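Notebook, desk by the white cabinet
20/03/2020

Unpacking and cable sorting for the Endale desk. Entry by Tuấn Quan.

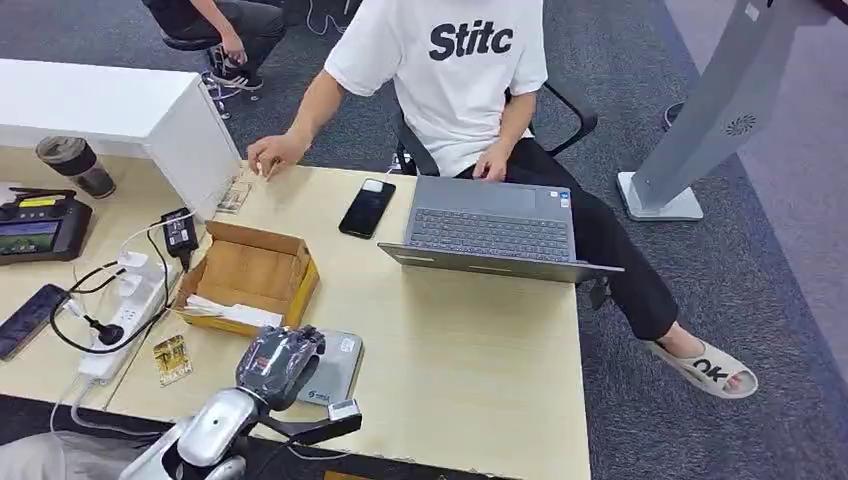
What we set out to do

Get one desk into a state where the next person can sit down and work at it. Up to now it has been where every parcel gets opened and every charger gets left. Hậu Đoàn asked for it after losing a morning looking for a lead. Jasmina Vlachou wants the same layout on the Clultano desk if it works.

Box

The box stays open on the desk until the papers in the bottom have been checked against the order. Last time the slips went out with the cardboard and Nga had to ring Bisonura for copies. They go in the blue folder, order number written top right, initials next to it. Flatten the box after that and put it with the others behind the door.

Printed cards go in the folder as well. If one has a serial number on it, copy the number into the parts list first. I found 8 entries in the list with no number at all, all from October, and have marked them in pencil. Maëlle thinks she can fill in most of them from her emails.

Power

One white power strip for the desk, no second strip plugged into the first. At present it lies across the top with the cables looped round it, which takes up a good part of the working space and means that moving the laptop drags everything else with it. Plan is to fix it under the back edge with two brackets. I measured 59 cm between the desk legs where it would go, and the strip fits with room at both ends.

The black adapter has no label. Read the rating off the underside, write it on tape, and put the tape on the adapter and also near the plug. Same for any other adapter that comes to this desk. Nga has a roll of the cloth tape, the paper sort drops off after a few weeks.

Cables

Sort by colour first, then by what is on the ends. Black ones that belong to an adapter stay with it. White ones go in the shallow drawer, coiled and tied. Anything over two metres goes on the hook in the cabinet. I would keep one phone lead out on the desk for whoever is sitting there, otherwise people take one from the drawer and it goes home with them.

Bag of 100 reusable ties bought for this, in the cabinet, second shelf. Please don't use the cut-off kind on anything that gets moved.

Handheld controller

The black controller with the two sticks keeps its place at the left end of the desk. Don't stack anything on it. Switch it off before it goes in the cabinet and lay it with the sticks facing up. Its charging lead should get a tape label too, Hậu to do.

Laptop

Seat stays on the far side, laptop facing the chair. Tried it the other way round last week and the cables had to cross the carpet where people walk. Keep the lid back from the edge once the strip is out of the way and there is more depth to use.

Still open

Brackets: Maëlle has asked Atunetti for a price, no reply yet.
Yellow-and-gold piece near the front of the desk: needs a bag and a label. Ask Jasmina which project it goes under.
Blue folder is nearly full, get another.
Parts list is close to 2,000 lines and slow to open. Hậu suggests splitting it by year. Fine by me, but keep the old file.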